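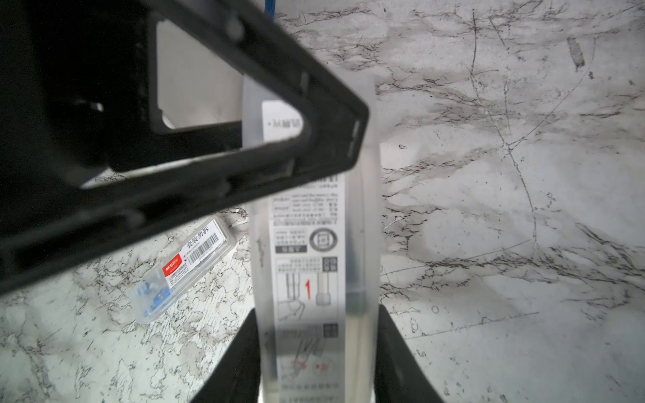
腕部相机画面,七月,下午场。两指夹爪对着磨砂塑料包装,左边斜放的是晨光(M&G)替芯盒。

先记结论免得我又写到后面忘了:Natov 那套软指垫留下,Yook 的硬指先拆下来放柜子里,相机支架要重新打一版。好,下面是流水账。

这两天一直在比两副夹爪,一副是 Yook 的平行硬指,一副是 Natov 改过指尖的。臂没换,还是 Detik 那台六轴,控制器也还是 Dretska 的老盒子(Sidra Janjua 说新盒子的固件她还没看完,让我别手痒去刷。我忍住了!)。同一条臂、同一套轨迹,只换末端,这样比起来心里踏实一点。

为什么选笔芯包装呢,主要是之前老拿方块和杯子练,练到最后谁都能夹起来,数据好看得不像话。Ye-ji Wi 上周翻了翻我们的记录,说你们这不叫比较,叫走过场。她说得对,我有点不服气但是她说得对。文具包装这种东西就很讨厌:袋子又薄又软,半透明,深度相机看它跟看空气差不多;替芯盒是透明的,轮廓全靠反光和里面那点蓝色零件撑着。台面还是白底大理石纹,灰的黑的纹路到处跑,边缘检测一开,满屏都是线。我第一次看可视化的时候以为程序挂了,其实没挂,它只是把石纹全当成物体边缘了……

识别这块多写两句。替芯盒上那张白色贴纸帮了大忙,条形码那块黑白对比很强,“套装勿拆”四个字也清楚,所以现在定位盒子基本就是先找贴纸再往外推盒子的方向。Na-rae Woo 嫌这个办法土,问我要是贴纸朝下怎么办。朝下我就没办法了呀,目前就是没办法,先写在待办里。

磨砂包装上的长标签反而不好用。字太密,一栏一栏的小字,还有规格表、笔芯的线条图,在腕部视角里又是倒着又是镜像的,文字识别那边吐出来的全是乱码。我本来想拿标签上那个红色的“1”当锚点,颜色够跳,周围那一片也就它一个是红的。试下来近处可以,稍微远一点就只剩几个像素,检测框晃来晃去。再往下的小图里还有些带红圈的细节,阈值一放宽它们也会跟着冒出来。Ha-neul Maeng 建议改用旁边那个圆形标志,中间有个方块,形状比较规整,做模板匹配应该稳一些。我还没写,明天弄。

说夹爪。

Yook 硬指的优点是准,重复定位没得挑,闭合到哪儿就是哪儿。夹替芯盒很舒服,硬碰硬,夹住就不动。可是一碰软包装就不行了,指尖先把塑料面顶进去一块,力反馈还没反应过来,包装已经歪了。我把闭合速度往下调了 2 档,好一点点,但是慢得让人想去泡杯咖啡(真的去泡了,回来它刚夹上)。

Natov 那副指尖有点弹性,接触软东西的时候力是慢慢上来的,控制器有时间停。夹磨砂包装明显顺手得多。缺点也有:夹硬盒子的时候会有一点点滑转,尤其盒子斜着放、手指没对正的时候,一提起来就想打转。两指夹爪嘛,接触面就那么大,对不正怪不了它,得怪我的姿态估计。

数字记一下,原始表格在共享盘里:两副夹爪加起来总共跑了 475 次抓取,硬盒子和软包装混着来,顺序随机。其中 72 次算失败,失败的标准是提起之后掉落,或者夹起来姿态偏得没法放。分夹爪的失败数我先不写在本子上,Geum-ok Hyun 在重新核对标注,她发现有几段录像的夹爪名字填反了(我填的,对不起),等她核完再贴。反正手感上的差距是有的,软包装那一半最明显,我猜核完也翻不了案,但是猜归猜。

腕部相机的事必须抱怨一下。现在这个机位,那个三角形的黑色框架从左上角一路伸到画面中间,尖头正好戳在最要紧的地方,包装的上半截被它挡住一块,只能从框的镂空里瞄到一点标签。两根手指倒是都看得见,从下面往中间收成一个 V,这个我很满意,做指尖对准的时候特别有用。问题就是框架太霸道。

想了几个改法:
一,相机往右挪,支架重新打,缺点是手眼标定要重做。
二,相机不动,框架换细的。Ha-neul 不同意,说那上面的螺丝孔位和卡槽都有用处,削细了以后装别的东西没地方拧。
三,软件里做个遮罩,把框架那一片直接抠掉。这个最省事,今天先这么干了,效果还可以,至少检测器不再把框架尖头当成笔了。(对,它之前一直觉得那是一支很粗的黑笔,置信度还挺高。)

遮罩只是临时的,被挡住的地方该看不见还是看不见,所以长期还是走第一条,标定重做就重做吧。

曝光也要动一动。台面很亮,右下那片发白发飘,石纹都淡了,半透明的包装叠在亮底上边缘就更虚。自动曝光我准备关掉,手动往下压一点,替芯盒里蓝色那部分应该还能看清,标签上的黑字也不怕暗。Sidra 说干脆铺一块深色的垫子,世界立刻清净。我知道,铺了肯定好使,可是以后真要放到别人桌上用,总不能每家都先铺垫子吧……我俩为这个争了一顿午饭的时间,最后说好各留一组,有垫子的和没垫子的都跑,数据分开存,文件夹名字写清楚(看我,这次一定写清楚)。

另外线缆的走法再看一眼,蓝色那根在画面顶上会露个头。我打算沿着臂再绑一道扎带,别让它有机会垂下来。

控制器这边有个小毛病:Dretska 的盒子在切换末端配置以后,第一次闭合的力限会用回旧的值,第二次开始才正常。我一开始以为是 Natov 的指垫有问题,换来换去折腾了一个上午,后来 Na-rae 看日志才看出来。现在的土办法是换完夹爪先空夹 2 次,再开始正式记录。谁接我的班请务必照做,不然头一条数据就是废的。Sidra 已经把日志发给厂家了,还没回。

待办:
圆形标志的模板匹配,我写。
支架新版图纸,Ha-neul 画,画完先给 Ye-ji 看一眼间隙。
录像标注核对,Geum-ok 在做,有问题直接找我。
贴纸朝下的情况,先拍一批图再说。
手动曝光参数定下来以后写到台子旁边的那张纸上,别只存在我自己的电脑里。
深色垫子,Sidra 去找。

夹爪的螺丝拧完记得用扭力扳手再过一遍,上回松了一颗,找它找到下班。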